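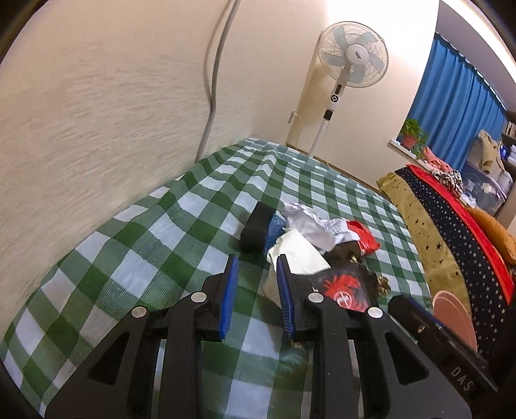
Posted by the diary keeper, Bredel Robotics Club, in June

Twenty past ten at night and I'm far too awake, so this gets written now. We reached 100 recordings today! 100! In the first week I couldn't close the jaws on a sock without dragging half the cloth along with it, so I'm allowed to be pleased.

The job is the same as it was last time I wrote. There's a heap of odds and ends on the green and white checked cloth, crumpled cloths and shiny packets and so on, and we pick them out one at a time with the hand-held grippers. Each go gets recorded, and in the end all of it goes into Wodura, our entry for the Tonel student round. Wodura is meant to learn tidying from us, which is funny if you've seen the state of my desk.

Cloth is still my favourite. It never sits the same way twice, and you have to decide where the lump is before you go in. I've started coming down a bit slower and closing earlier than feels right, and the blue pads grip a fold much better that way. Packets are the opposite – go in slowly and they skid off. I did one packet six times this afternoon and kept only the last go, number 49 on the sheet, and I'd happily watch it again now.

Things I keep getting wrong:
– twisting my wrist at the end of a lift
– holding my breath (why??)
– letting go too high up, so the thing lands on its side

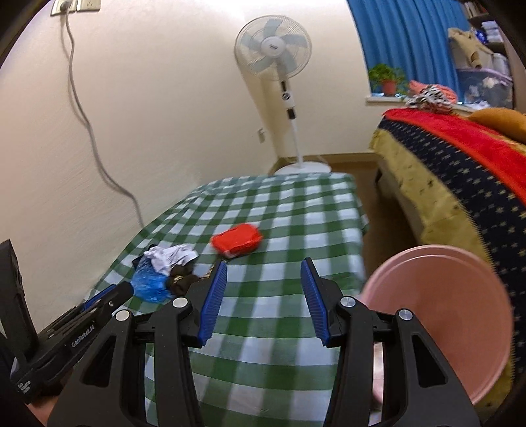

The two-gripper turns are a different game altogether. One person holds, the other pulls, and you have to do it without talking or you both start laughing and the go is ruined. When it works it's lovely, like folding a sheet with somebody who knows which corner you're going to reach for. I want to do loads more of these before the deadline, even if they take three times as long to label.

Labelling, yes. I did my share after tea and it wasn't as dull as I'd feared. You get to see all the little hesitations you don't notice while you're doing it. I found one go where I hovered over a bit of cloth for ages, changed my mind and went for something else completely. I've left it in for now with a question mark, and I'll ask the others whether a robot should learn to dither.

The Jaidee team have 754 recordings on their page. I looked, then wished I hadn't, then felt quite fired up about it. They started in the autumn and we started after Easter, and I still think our heaps are messier!

For next time: charge everything, bring the long lead, shuffle the heap between goes, and try starting from the left for once. My thumb aches and I can't wait.

Filed under: Club diaries, Wodura, Grippers

Clubs > Bredel Robotics > Diary > June

© Bredel Robotics Club | Contact us | Back to top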